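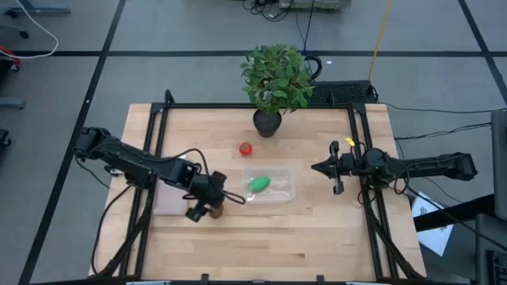

Two-arm bench on the Bisano frame, wood top fitted. Toys and tub not included.

Bisano Two-Arm Bench Frame Kit
Item 755
In stock, ships from Clunport

Frame kit for putting two small hobby arms across from each other over one table. Black aluminum extrusion, rails on all four sides, posts at the corners. You bring the arms. You bring the top too unless you tick the box for ours.

Started as a garage build by Aurelio Sandoval, then got copied at the Plotar shared workshop, then people kept asking for the cut list. So now its a kit.

What's in the box
Rails and corner posts, cut and deburred
Corner brackets, bolts, slot nuts (spares in the small bag, don't toss it)
Two arm mounting plates, undrilled
Hex key
Printed sheet, one page, both sides

Not in the box
Arms, grippers, power supplies, cables, computer. Tabletop is an add-on.

Tabletop add-on
Butcher-block grain, light wood. Comes oiled on one side only. Oiled side up. If you cut your own, cut it after the frame is together and square, measure the inside, then go a hair under.

Before you order
Arm plates come blank because everyone's bolt pattern is different. Need a drill and a center punch. If you want them drilled send us the pattern with your order, adds 13 days. Wragg clamps fit the rails fine if you'd rather not drill at all, we dont sell them.

Check your reach. Both arms should get to the middle with some bend left in them. An arm that has to go dead straight to touch the center line is too short for this frame, get the Narrow.

Leave slack in the cables. Seriously. Run the arm through its full travel by hand with power off, then tie down. Loops over the top are ok, they look messy and work fine.

Soft pad under the forearm is a good idea if your arm drops when power goes off. Any bit of foam or cloth. Saves the wood and the servo housings.

Assembly
One person can do it, two is nicer. Bottom rails first, finger tight. Posts. Square it up. Then tighten everything, corners last. Arms go on after the top is in, not before!! Kiyoshi Ebihara did it the other way and had to take both off again.

Practice objects
We get asked alot. Start light and chunky, a toy vegetable or a wood block. A clear open tub makes a decent target, but clear plastic can be hard for a camera to pick up so try a colored one if you're having trouble.

Weight limit
Use the frame for small hobby arms only. Not for anything that needs bolting to concrete.

Price
204 for the frame kit. Top is extra, see the drop-down. Local pickup ok, ring first.

Returns
Unopened, no problem. Drilled plates are yours.

Questions go to Natsumi, build help to Valdis. Page updated July 2, 2018, new bracket bolts, old ones still fit.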